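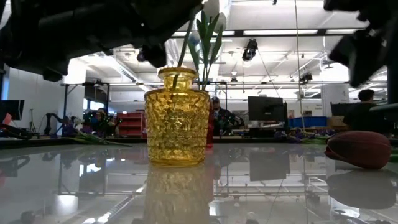
Two-arm flower arranging with glass vases, one of the tasks covered by the Prumley Practice.

Stokberg Publishes Working Rules for Robot Arms That Handle Glass and Other Breakable Items

MUVDEN, 9 July 2021 – Stokberg today released the Prumley Practice, a set of written rules for people who run robot arms on tabletop tasks in rooms where other people are working. The document is free to download and may be copied, changed and used by any lab, school or workshop.

The Prumley Practice covers small and medium arms used for household-type tasks such as arranging flowers, setting a table, sorting groceries and packing boxes. It does not cover factory cells behind fixed guarding, mobile robots or any machine that lifts a person.

Stokberg wrote the rules after reviewing 3534 session logs from its own work. The logs held 292 reports of an item dropped, crushed, tipped over or knocked from a table. None of the reports involved an injury that needed treatment. In 31 of them, broken glass or ceramic reached the floor, and those are the cases that led the company to put its house rules in writing and then to open them to others.

"Most of what is in the document was already being done by somebody on a good day," Stokberg said in a statement. "We wanted it done the same way every day, by every operator, including the ones who started last week."

What the rules say

The Prumley Practice has 19 rules in four parts: the table, the arms, the people and the record. Each rule fits on half a page and states who is responsible for it.

The part on the table deals with what may be placed within reach of the arms. Glass has to be checked for chips and cracks before each session, by hand and under good light. A chipped vase is taken out of use that day and is not kept for practice runs. Containers that hold water are filled before they reach the table, and never while an arm is powered. Spare items, such as stems waiting to be picked up, are laid out to the sides so that the middle of the table stays clear for the work. Anything that could roll is placed with its long side facing the edge of the table, or is given a stop.

Polished and reflective tabletops get a rule of their own. Reflections can confuse cameras that are used to find objects, and a glossy surface also makes a small water spill hard to see. Teams may use such tables, but they must wipe them down between sessions and must test object detection with the room lights set as they will be during the work.

The part on the arms sets limits on speed and grip force by type of item. Rather than giving one figure for all machines, it asks each team to find the lowest force that holds the item through a full lift and to write that number on a card kept at the station. Soft items such as petals and leaves are tested separately from stems. When two arms share a table, the team must mark out the space where both can reach and decide which arm has the right of way there. The second arm waits outside that space until the first has left it.

Arms must also have a parked position that does not hang over the items. An arm that loses power should not come down on a vase, and the document gives a simple test for this that can be done with a foam block.

The people part applies to everyone in the room, including those with no role in the session. Open workspaces often hold several desks and stations, and a person at the next desk may have their back to a moving arm. The rules call for one named operator per station, a stop button that the operator can reach without taking a step, and a spoken call before the arms are switched on. No one reaches over the table while the arms are powered. Handing an item to a gripper is allowed only under a separate rule, with the other arm parked.

Broken glass is handled the same way every time. The operator stops both arms, calls out "glass," and stays at the station until the pieces have been swept up. Grippers are wiped with a damp disposable cloth and checked for splinters before the next run.

The part on the record asks for a short log entry after each session, even when nothing went wrong. The entry gives the station, the operator, the items used and any stop, planned or not. Near misses are logged in the same form as breakages.

How the rules were tested

The Prumley Practice was tried out at the Muvden site and at a partner workshop in Hà. The two sites use different arms and different table heights, and operators at each were asked to mark any rule they found unclear or could not follow.

Several rules changed as a result. An early version required eye protection for all visitors, at all times. The released version requires it within arm's reach of any station where glass is in use. The workshop in Hà also asked for the right-of-way rule to be rewritten for teams in which one person controls both arms by hand, and that version is now included as an alternative.

One proposed rule was dropped. It would have called for plastic containers in place of glass during the first month of any new task. Operators at both sites reported that plastic vases were lighter, tipped more easily and led to grip settings that had to be found again once glass was brought in. The document now leaves the choice to the team and asks for the reason to be written down.

Use and updates

Following the Prumley Practice is voluntary. It does not replace national law, workplace safety rules or the instructions supplied by the maker of an arm, and where these are stricter they come first. Stokberg does not certify other sites and will not issue a badge or mark. Teams that follow the rules may say so, provided they name the version they use and list any rule they have left out.

The download includes the full text, a one-page sheet for posting at a station, a blank force card and a blank log form. The text is in English. A Vietnamese edition is being prepared with the workshop in Hà.

Comments on the first version are open until the end of October. Stokberg is asking in particular for reports from teams that work with ceramics, with hot liquids or with more than two arms at one table, as the current text says little on any of these. All comments will be published together with the company's replies, and a second version will follow.

About Stokberg

Stokberg develops control software and training methods for robot arms used in everyday handling tasks. The company is based in Muvden, where it runs a shared workspace for its own teams and for visiting groups.

Media and technical questions may be sent through the contact form on the Stokberg website. Please put "Prumley Practice" in the subject line.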